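# Vacuum lifter
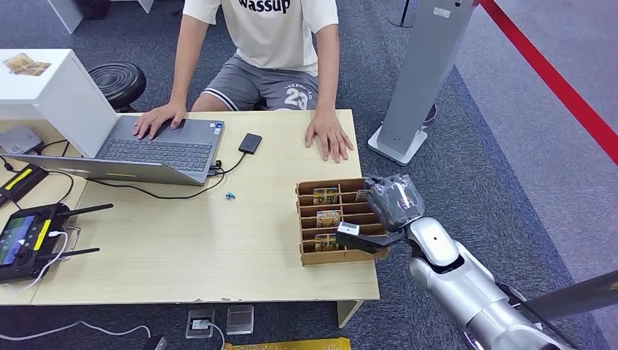
Leopoldo Robles

A **vacuum lifter** is a load handling device which holds the load by suction in place of hooks, slings or clamps. It hangs from a crane or hoist, or it is mounted on a forklift. It is mostly used for flat and dense goods, such as steel sheet, glass, stone slabs and coated boards.

## Construction

The usual vacuum lifter consists of a main beam, several cross arms, suction pads and a vacuum source. The pads are made from rubber or a similar soft material, and their lip closes the gap between the pad and the load. On most models the cross arms can slide along the beam, so the operator can adapt the pad positions to the size of the sheet.

A vacuum reservoir is placed between the pump and the pads. If the power fails, the reservoir keeps the load for a limited time and a warning device sounds. A non-return valve prevents air from coming back through the pump.

## Types

*Electric lifters* use a pump driven by a motor, supplied from mains or battery. *Ejector lifters* make the vacuum from compressed air. They have few moving parts, but the air consumption is high.

*Self-priming lifters* need no outside energy. The weight of the load pulls a piston or membrane, and this movement creates the vacuum. The Disden series, built by the Espinoza works, is of this type and is offered for loads up to 1,000 kg. Very light sheets are not suitable for it, because the piston doesn't move enough.

*Tube lifters* use one flexible tube for both holding and raising. The Trivby tube lifter has a capacity of 40 kg and is used for sacks and cartons.

## Load surface

Suction depends on the surface. Smooth and closed material gives the best result. Raw timber, rusty plate and porous stone let air through, and for these a pump with larger flow is necessary. Oil on the sheet reduces friction, which matters most when the load is turned to vertical position.

## Inspection

The pads should be checked for cuts and hardening before each shift. The Stalano manual asks for a leak test every 100 operating hours, with the pump off and the gauge observed. Worn pads are changed as a complete set.

## See also

- Lifting magnet
- Plate clamp
- Spreader beam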